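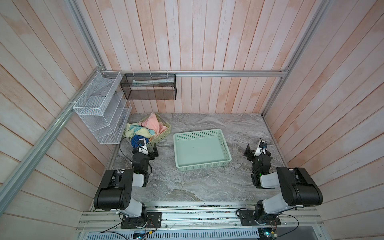 Recording a towel task with two arms: how we do it by remote control

In this tutorial I explain how to record demonstrations for a simple two-arm task: take one towel out of a basket and lay it in a tray. The recording is made by teleoperation. You hold two small leader arms, and the two follower arms on the bench copy your movement. The joint angles and the camera pictures are saved together, and later a policy is trained from them.

I suppose that your arms are already calibrated and that you have the Lorkar recording program installed. If not, do this first. Si-woo Wi wrote a separate page about calibration and I will not repeat it.

Before you start

Decide what one episode is, and write it down in one or two sentences. Ours says: "The left gripper takes one towel from the basket and lifts it until it is free. The right gripper takes a hanging corner, and both arms carry the towel to the tray and let go." Everybody who records should read the same text. In our first week Vlasta and I had two different ideas of when the right arm must come in, and we had to throw away 28 episodes.

Put the basket where the left gripper can reach the bottom of it without the elbow going fully straight. The tray goes near the middle, so that both grippers can come above it. Move the arms by hand to the far corners of the basket and of the tray before you record anything. If one of the joints reaches its limit, move the basket a little and try again.

Check the wrist cameras. Open and close each gripper while you watch the picture on the monitor. Both finger tips must stay visible. Check also that the cables have enough slack when the wrist turns fully to each side. A cable that pulls on the gripper will give you strange position errors, and you will look for them in the software for a long time.

Recording one episode

1. Bring both leader arms to the home pose and wait until the followers are still.

2. Press the pedal one time. The program gives a short sound, and from this moment everything is saved.

3. Move the left arm above the basket with the gripper open. Come down slowly. A towel is soft and you do not feel it through the leader, so look at the wrist picture and not at your own hand.

4. Close the gripper on a fold. A fold holds much better than a flat part. If you get two towels together, open, go up a few centimeters and try again. Keep this in the recording – the policy needs to see how a bad grip is corrected.

5. Lift straight up until the towel is out of the basket. Often the last corner stays hooked on the edge. Move the arm a little to the back, then up.

6. Bring the right gripper to the lowest corner. Hold the left arm still while you do it. Moving both at this point is the most common mistake of new operators.

7. Carry the towel above the tray, lower it, and open first the right gripper, then the left. Always in this order.

8. Return to home and press the pedal again.

A good episode takes us 11 seconds when the operator has practice. Beginners need much longer, and it is fine. Please do not hurry. Fast movement with stops between them is harder to learn from than slow movement which is even.

Changing the start

If every episode begins with the towels in the same way, the policy will learn this one way only. After each episode put the towel back and mix the basket with your hand. After every ten episodes we also turn the basket a little or push it to one side. The tray we move less, and only by the width of a finger or two.

When to delete

Delete the episode if an arm hit the floor or the other arm, if the towel fell outside the tray, or if you stopped to talk. Do not delete it only because it looks clumsy. Tuva deleted too much in the beginning, and her part of the data was very clean but the policy trained on it could not recover from anything.

How many

We got first usable results with roughly 280 episodes. With less, the left arm went to the basket correctly but closed above the towel. Change the operator every hour if you can. Tired hands shake, and the shaking is also recorded.

Copy the data to the second disk on the same day, before you switch off the arms. The program shows the number of saved episodes in the lower line of its window; compare it with your paper list.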